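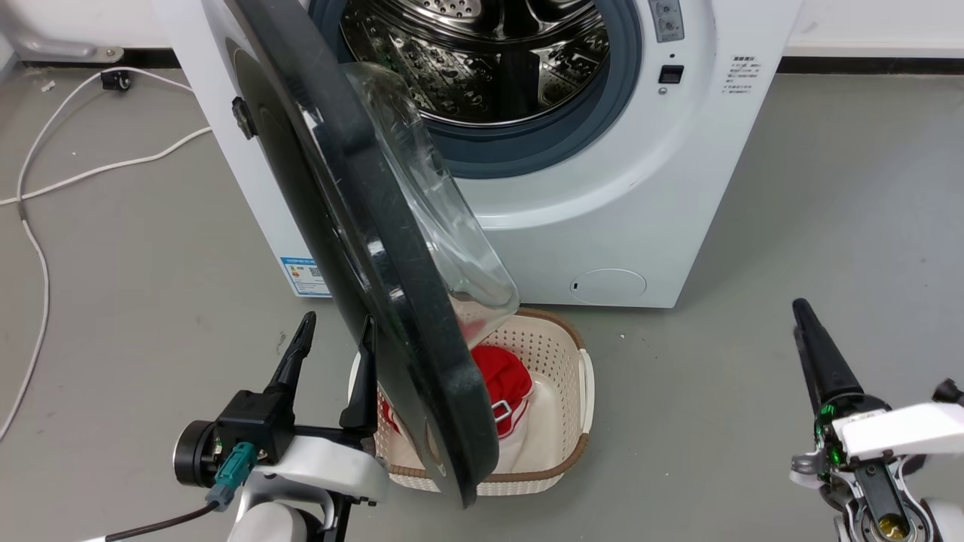
*Lavadora de carga frontal, con la puerta abierta y el tambor a la vista.*

# El agua dura de Quintanilla

19 de agosto de 2022

Lo primero que te dicen al llegar es que no pongas la tetera buena. Lo segundo, que los garbanzos no. Los garbanzos en Quintanilla se cuecen con agua de garrafa o no se cuecen, y hay quien baja al manantial de la umbría, tres cuartos de hora de pista, con tal de no echar bicarbonato. El bicarbonato es tema delicado. Ya volveremos.

Llegué en el coche de línea, con calor, sin comer. Un pueblo de piedra caliza encima de una sierra de piedra caliza. El agua sale de un pozo de 136 metros, arriba, junto a la ermita, y antes de llegar ahí ha estado mucho tiempo metida en la roca. Años, según a quién preguntes. Sale fresca, limpia, sin olor. Y cargada. Un vaso dejado al sol en el alféizar de la pensión tenía por la tarde un cerco blanco que no se iba con la uña.

Agua dura, entonces. Calcio y magnesio disueltos, sobre todo calcio. Al calentarla, el bicarbonato cálcico se descompone, suelta dióxido de carbono y deja carbonato. Cal. Lo que se pega a las resistencias y al fondo de los cazos, lo que atasca la alcachofa de la ducha. Eso viene en cualquier libro de química de instituto. Lo que no viene es cómo se organiza un pueblo entero alrededor.

## La libreta de Rosalind

Rosalind Abernathy lleva media vida aquí y sigue hablando un castellano de eses muy largas. Fue profesora de química en un instituto de la capital de la provincia. Se jubiló, compró la casa de la fuente vieja y empezó a medir. Por aburrimiento, dice. Tiene una libreta de tapas verdes con los grados franceses del grifo de su cocina, anotados casi cada lunes... bueno, cada semana, cuando se acuerda. En otoño baja un poco. En verano sube. Cuando el ayuntamiento mezcla con agua del Driseo, el río de abajo, se nota enseguida.

- A partir de 30 ya es muy dura - me dice, y pone el dedo en la página -. Aquí de 30 no bajamos nunca.

Me hizo la prueba del jabón en la mesa del patio. Dos botes de mermelada, uno con agua del grifo y otro con agua de lluvia recogida en un bidón. Unas virutas de jabón de sosa en cada uno, tapa, agitar. El de lluvia, espuma hasta arriba. El otro, una nata gris con grumos que se quedaba en las paredes. Es el calcio, que se come el jabón. Forma una sal que no se disuelve y hasta que no se acaba el calcio no empieza la espuma. Las abuelas de Quintanilla no sabían de estearatos pero guardaban la lluvia en tinajas para el pelo de las niñas, y para la ropa blanca bajaban al río.

Todavía se ve el camino. Un empedrado que sale detrás del frontón y baja en zigzag hasta el Driseo. Losas gastadas por el centro. El lavadero de arriba, el bonito, el que sale en las postales con su tejadillo, se usaba para lo gordo. Mantas, sacos, tripas de la matanza. Lo fino se bajaba al río, y se subía mojado, que es peor.

## Bicarbonato sí, bicarbonato no

Prometido. En el bar de la plaza pregunté y me arrepentí.

Hay dos bandos. Los que echan una punta de cuchillo de bicarbonato al remojo y los que lo consideran trampa, porque la piel se deshace y queda un gusto a farmacia. Un tercer grupo, pequeño y según ellos perseguido, usa olla exprés y no remoja. El cocinero del bar, Brian Mwakyusa, es de los de la garrafa. Llegó para una temporada de vendimia y se quedó con la cocina cuando se fue el anterior. Su primer cocido, me cuenta, estuvo cinco horas al fuego y salió como perdigones.

- Lo tiré todo. Bueno, el caldo no. El caldo estaba muy bien.

La explicación: el calcio del agua se une a las pectinas de la piel y de las paredes celulares de la legumbre y las refuerza. Endurece lo que tú quieres ablandar. El bicarbonato trabaja al revés, sube el pH y ayuda a que la pectina ceda, a veces demasiado. Por eso el hollejo suelto. Mwakyusa lo ha probado con agua hervida la víspera, reposada y colada con cuidado para dejar la cal en el fondo. Funciona a medias. Parte de la dureza se va con el hervor, la llamada temporal, pero la otra, la de los sulfatos, se queda.

El café es otra guerra. La máquina del bar se descalcifica cada poco y aun así el técnico viene con cara de entierro. El té, directamente, sale con una película por encima, tornasolada, como un charco de gasolinera. Abernathy se lo toma igual. Con limón la película desaparece, aunque ella el limón en el té no lo perdona.

El pan en cambio sale bien. Lo dicen todos y es verdad, compré dos barras y me comí una andando. Una dureza media le viene bien a la masa, da fuerza al gluten. En la panadería aseguran que con el agua del Driseo la masa se queda floja y pegajosa. No he podido comprobarlo. Abren a las seis, yo no.

## El vendedor

En marzo apareció una furgoneta. Hembridge, rótulo azul, dos comerciales muy jóvenes y un maletín. Pedían un vaso de agua del grifo, metían unos electrodos, y el agua se ponía marrón. Horrible. Flóculos, espuma parda, la señora de la casa con la mano en la boca. Y entonces sacaban el folleto del Farix, descalcificador doméstico, 900 euros con instalación si firmaba hoy.

El truco de los electrodos es viejo. Con hierro en los electrodos y minerales en el agua, la corriente disuelve el hierro y lo que se ve es óxido, salido del propio aparato. El agua dura conduce bien y el efecto es espectacular. Con agua destilada no pasa casi nada, no porque esté más limpia en el sentido que le preocupa a la señora, sino por falta de sales. Abernathy lo explicó en la puerta de la farmacia a quien quiso oirlo y después lo repitió en el salón de plenos, con una pila, dos clavos y sal de cocina.

Algunas casas ya habían firmado. El aparato en sí no es un timo, conviene decirlo. Un descalcificador de resina cambia calcio por sodio y hace lo que promete, si se regula bien y se le pone sal. Yolandi Rampersad tiene uno debajo de la escalera, y está contenta. Fontanera, única en el valle, cobra por desatascar lo que los demás no tratan. Le pregunté si no era tirar piedras contra su tejado.

- Tengo trabajo hasta que me muera - dijo, debajo de un fregadero, con la linterna en la boca o casi.

Su consejo, apuntado deprisa: no ponerlo a cero. Dejar algo de dureza mezclando con agua sin tratar, que para eso llevan una válvula. El agua demasiado blanda ataca algunas tuberías. El grifo de beber, aparte, sobre todo en casas con alguien a dieta sin sal. Y el termo, a sesenta grados y no más de la cuenta, que la cal se dispara con la temperatura. Lo de bajar el termo por debajo para ahorrar cal tampoco, por la legionela.

Vinagre para los grifos. Ácido cítrico para la tetera, que huele menos y va mejor. Ninguno de los dos sobre mármol. En Quintanilla hay varios fregaderos antiguos de mármol con un mapa mate en el fondo y cada uno tiene un culpable, normalmente una nuera.

## Lo que bebe el que se va

¿Es mala? La pregunta salió en todas las conversaciones. El riñón, las piedras. Para la mayoría de la gente sana el agua dura no es un problema, y el calcio que lleva hasta cuenta como calcio. Quien ya ha tenido cálculos, que pregunte a su médico y no a un reportero. La piel sí se queja algo. El pelo también, queda áspero, con un apresto raro. Dos noches de pensión y parecía que me había lavado con tiza.

Ignacio Brannigan, nacido aquí, hijo de un ingeniero de la mina y de la estanquera, se marchó a estudiar y estuvo fuera muchos años. Cuenta que lo que más echó en falta fue el agua. En la ciudad le sabía a nada. A moneda, como mucho. Volvía en Navidad y lo primero, antes de saludar, el vaso. Ahora vive otra vez en la casa de su madre y defiende el pozo en cada pleno en que alguien propone conectar el pueblo del todo a la toma del Driseo.

Porque de eso se discute. El proyecto existe, está en un cajón, tiene planos. Con el río habría agua más blanda y menos resistencias quemadas, y una potabilizadora que mantener. Con el pozo hay lo que hay. Este verano, con la sequía, el nivel ha bajado y la mezcla se ha hecho casi fija. La libreta verde lo recoge, con un signo de exclamación al margen. Brannigan dice que el café le sabe distinto desde entonces. Mwakyusa dice que los garbanzos siguen igual de mal.

Subí a ver el pozo la última mañana. Una caseta blanca, un candado, un zumbido. El tubo que asoma por detrás para purgar gotea sobre una piedra, y en la piedra ha crecido una costra lisa, color hueso, con escaloncitos, como las de las cuevas. Rampersad pasa a picarla cada primavera con un cincel. Se lleva los trozos y los tiene en el poyete de la ventana, en fila, por orden de tamaño. Me regaló uno. Pesa mas de lo que parece.

El coche de línea sale a las dos. Llevaba agua del pozo en la botella y llegué con ella a medias.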